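How to write a programme note for a forgotten composer

Print this page | E-mail this page

You have found a lovely piece by someone your audience has never heard of, the choir likes it, and now a note has to be written. I love this job! There is so little to repeat from other people's notes that every small fact you dig up feels like a present.

Start with the music itself, before you go anywhere near a library. Play it through twice and write down the bars that make you sit up. When I did this with a psalm setting by the organist Tripathi, I had bar 38 circled three times before I knew a thing about the man (the basses drop out and the altos are left hanging on a suspension, and it's gorgeous).

Next, look for dates. Parish registers, payment books and title pages are your friends. The Lulton chapel music list runs to 1,066 entries, all handwritten, and Tripathi has 17 of them, mostly anthems with a couple of evening hymns. Copy each entry exactly as it stands, odd spellings and all, and note the page number straight away. I didn't the first time and had to go through the whole thing again one Saturday.
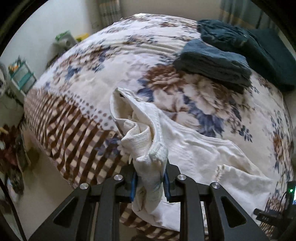
Then sort what you have into two piles, things a document says and things somebody once guessed. Family stories about composers get passed along for generations, and a "pupil of" can easily have started life as a "lived near". If you want to use a guess, say whose it is. Lalit Nishad, who edited the psalms, puts a small question mark beside every doubtful date, and I have pinched the habit.

Now write. Keep these in mind:

- Give the reader something to listen for in the first two sentences.
- One paragraph of life story is plenty.
- Name the singers or players the piece was made for, if you know them.
- Explain any church or court job title in a few plain words.
- Leave out the list of lost works, however sad it makes you.

My Tripathi note came to 133 words in the end, and I was thrilled with every one of them. Read yours aloud to someone who wasn't at rehearsals. Vivek Sachdeva heard mine over the phone and stopped me at "figured bass", so I changed it to "a bass line with numbers telling the organist which chords to play".

Last of all, send a copy of the note and your sources to whoever holds the manuscript. The Zomley archive keeps a folder for them, and the next person to fall for the piece will find your page numbers waiting.

Print this page | E-mail this page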